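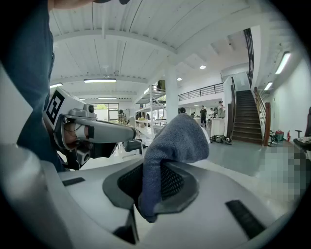 Gray-blue towel, bunched to a peak.

June 9, 2026 -- Garar bay, lid wiping

Continued with the cloth trials for the Modise bins. Clean lids are supposed to be the easy part of the job, so they have now eaten most of a morning.

Cloth first. The Mimis towels came in a pack of 10 and every one sheds when new. Washed two, left the rest. The washed ones leave less fuzz on the cream plastic but still park a neat line of it along the dark trim, where it shows up beautifully. Folding the towel into a tidy square is a waste of effort. It skids. Bunched up, it grabs, and you can get the point of the bunch down into the recessed panel.

Order that works so far: far edge, inner panel, rim, tab last. Doing the tab first means holding the lid by the bit you just cleaned. I did this twice before writing it down.

Lid goes on the floor, wiper goes on the low stool. The bench is a better height but the lid slides off it, and my back has been informed.
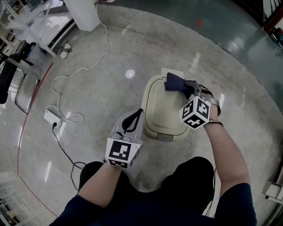
Clevdale wrote back on the draft procedure to say that a damp cloth followed by a dry one would fix the lint, and that pressing harder only grinds it into the groove. They also want the underside done, which the draft left out on purpose.

Fine. Damp then dry goes in. Underside goes in too, under protest.

There are 391 lids on the July order. At the present pace I'll be retired. To do: wash remaining towels (no softener, it smears), try an old toothbrush on the groove, find out who took the good spray bottle.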